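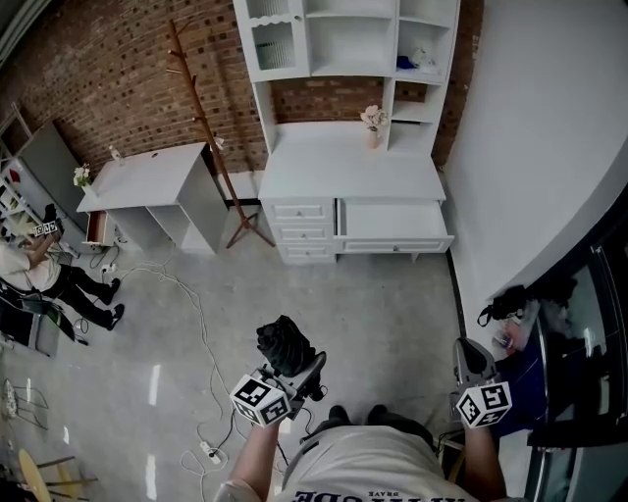

The hutch against the brick, with the pink flowers. Cables still all over the floor.

White hutch on a brick wall: keep it or repaint it?

mallmont_attic wrote:
Okay so I need opinions before I do something I regret. I have this tall white hutch against the exposed brick in our big room, and I go back and forth on it every single morning with my coffee. Some days I love it (the glass door with the scalloped top gets me every time!) and some days it looks like it wandered in from somebody's grandmother's dining room. The floor is gray polished concrete and it's shiny, so the lights make streaks all across it. White cabinet, red brick, gray floor. Is it too much? My sister says paint the hutch dark green. I have 4 sample pots in the garage and can't commit to any of them.

Also yes I know, the cords.

rana_rows wrote:
DON'T PAINT IT. That brick has so much brown and rust in it, and the white is what keeps the wall from going gloomy. I did a dark green bookcase against brick in my last apartment and by four in the afternoon it just disappeared. I sold it for way less than I paid and I still get mad thinking about it.

Love the little vase. More flowers, bigger flowers!

hafizk wrote:
I'll be the one to disagree. Bright white next to old brick always looks a bit cold to me, and with a concrete floor under it you get even more cold. I wouldn't go dark green, though. Try a warm cream, or a mushroom color if you're brave enough. You keep the shape and the glass door and lose the dentist office.

Do one shelf back first and live with it for a week.
Hafiz Krishnan

rana_rows wrote:
Dentist office?? With a scalloped cupboard door? What dentist are you going to, I want their number.

oldplaster503 wrote:
Whatever you paint it, sort the cords first. You've got one power strip out on the floor and another by the small desk, and the cables are in one big tangle. I tripped on a setup like that in June and took out a lamp and most of a toenail. You can get flat floor covers for it, the kind that stick down. Mine came from Dedness and they've held up okay, though the adhesive leaves gunk on concrete so test a corner.

mallmont_attic wrote:
Oh no, your toe! Fine, cords this weekend. I was hoping to run everything along the foot of the brick, behind the desk, but the outlets are all in dumb places. Does anyone clip cables to brick or is that a crime?

oldplaster503 wrote:
Clip to the mortar, never the brick face. Mortar you can patch.

sliwinski_fan wrote:
Lurker coming out of hiding because I have strong feelings about hutches. I'm with Rana on leaving it white, but I'd fix what's on the shelves. One small blue thing and something white and scrunched up next to it (a napkin? a bag?) makes it look like you're halfway through moving out. Either fill those shelves or clear them completely. I have a stack of old Śliwiński bowls on mine, blue rims, and against brick they look amazing.

mallmont_attic wrote:
Ha, it's a plastic bag from the hardware store. It had the sample pots in it. It's been up there so long I stopped seeing it!

And now I'm googling bowls, thanks a lot.

hafizk wrote:
Blue rims on cream shelves would look even better, just saying.

What's in the cupboard with the glass door? If it's the good stuff, stick a small battery light in there. That grid pattern would look great lit from behind.

mallmont_attic wrote:
Mostly candles and a board game with 7 pieces missing. But I do like the light idea, stealing that.

rana_rows wrote:
Light yes, cream no. Put me down as a permanent no on cream.

mallmont_attic wrote:
Okay, here's where I've landed for now. White stays through the summer, the bag goes, cords get clipped along the mortar, and I'll paint one piece of cardboard in Hafiz's mushroom color and lean it on the countertop next to the flowers to see how it looks at night. If I hate it Rana gets bragging rights.

oldplaster503 wrote:
Post it when the cords are done. And buy more clips than you think, I went back to the store twice.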